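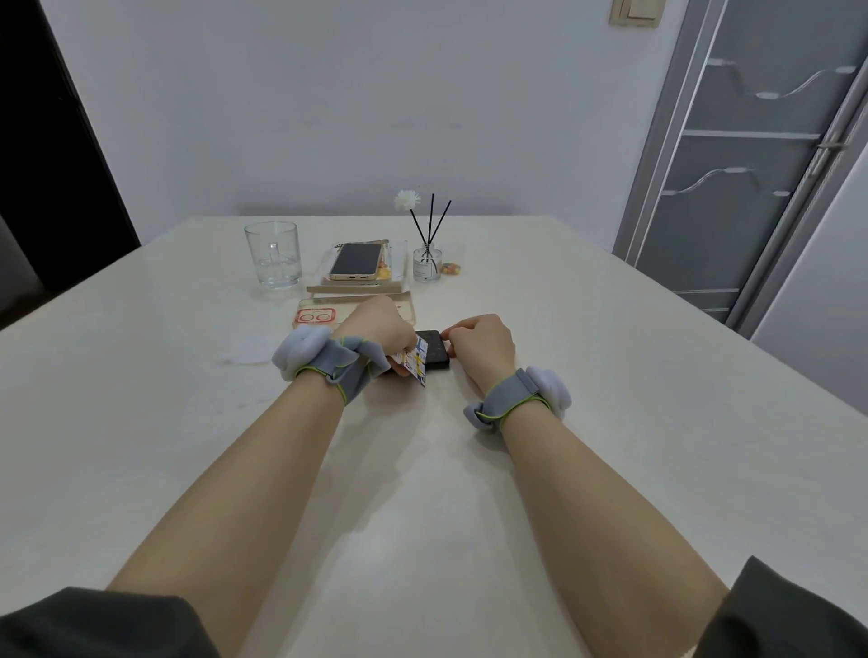

I finally dealt with the stuff on my big white table this May, and it only took me 2 evenings of putting it off! The phone things were the worst of it. I've got this clear case with the red ring around the camera cutout, and I keep popping it off and leaving it next to my reed diffuser (the one with the paper flower, which I love way too much). Then it all turns into a stack, and the stack turns into furniture.

Genalyn Lumanlan told me to give every small thing one home, so I bought a little tray from Abella and put cards on one side, cables on the other.

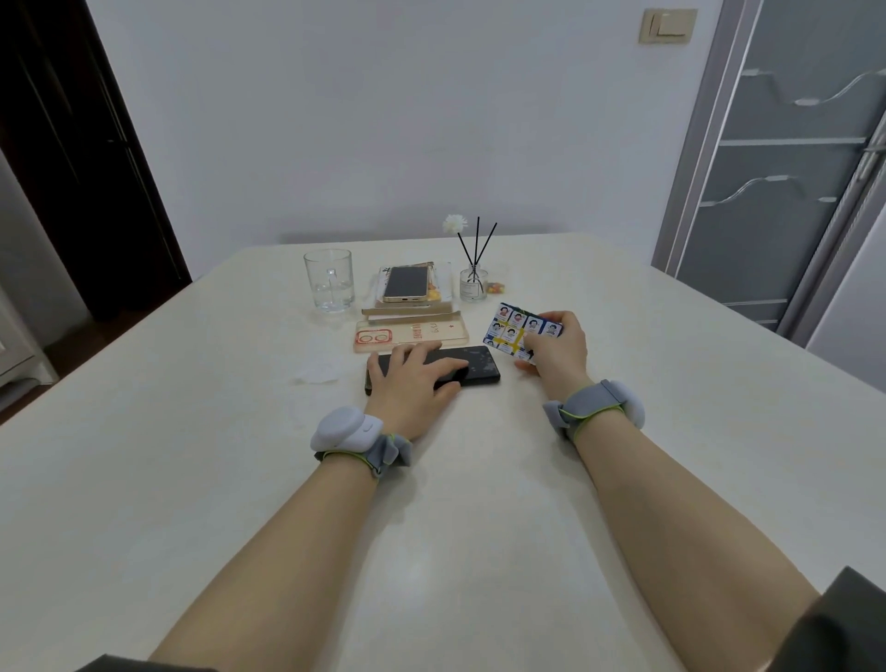 The cables were easy. Cards are harder, because I get sentimental and want to keep every last one. I let myself hang on to the ones that fit in the tray and moved the rest to a shoebox. Next up is the junk drawer, wish me luck!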